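Hongjun Hao has heard the word “comeback” so often that he has stopped reacting to it. The Vatier leader picks at the label on his water bottle, lets me finish the question, and then corrects me.

“We were away for one summer,” he says. “The company calls it a comeback because that goes on the poster.”

The company is Proltton, and the poster is for “Savolainen,” the group's third mini album, out November 30, 2024. The press notes promise a “complete musical rebirth.” I have read that line, or one very close to it, in every set of notes Proltton has sent me, and I put this to Hao. He laughs, glances at his manager, and says I should judge the songs.

So I did. There are six of them, one an intro that runs less than a minute. The title track has a strong verse, a good bass line, and a chorus that seems to have been written for a fifteen-second dance clip. “Prindevgate,” buried at track five, is the one I have gone back to. It is slow, a little clumsy in the bridge, and the only place on the record where you can tell the members apart by voice.

Hao wrote most of it. Getting him to admit that takes a while.

“I wrote the melody and half of the second verse,” he says. “It went through 17 versions. The first one was better, maybe. I don't say that to the producers.”

Why isn't it the single? “People ask me that who like it. The people who decide liked the other song.”

He is more careful about the numbers. Proltton says preorders sold out in 244 minutes, and has said so in three separate announcements. None of them mentions how many copies were on offer. When I ask, the manager says the figure will be shared “at a suitable time.” Hao says he does not know, and I believe him.

He does know how many fans got into the preview showcase, where the group sang the whole record straight through. “282,” he says. “It was a small room. You could see who was bored.” Was anyone? “During the interlude, yes. I was also bored.”

It's a better answer than anything in the press notes, and I wonder how much of this side of him will make it into the promotion cycle. The schedule for the coming weeks is music shows, fan calls, and two variety programs where he will be asked to do his eagle impression again. 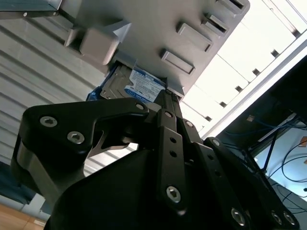

He doesn't complain about any of that. He has been with the company since he was a trainee, and he talks about the routine the way other people talk about a commute. What bothers him is the claim that the members now have full creative control, which Proltton has put near the top of its announcement.

“Full is a big word,” he says. “I would say we are in the room. Before, we were not in the room. That's a real change for me, but it isn't 100 percent.”

Could he give me a percentage? He thinks about it for long enough that the manager looks up from her phone.

“For ‘Prindevgate,’ high,” he says. “For the title song, I chose my own jacket.”

There is talk of a tour — there always is — but no dates and no cities. Hao wants to play “Prindevgate” with a live band and says he has asked for one twice. The manager says everything is under discussion. He puts the bottle down, its label now completely off, and asks whether I'm going to write that the chorus is bad.

I tell him I'll write that it's short.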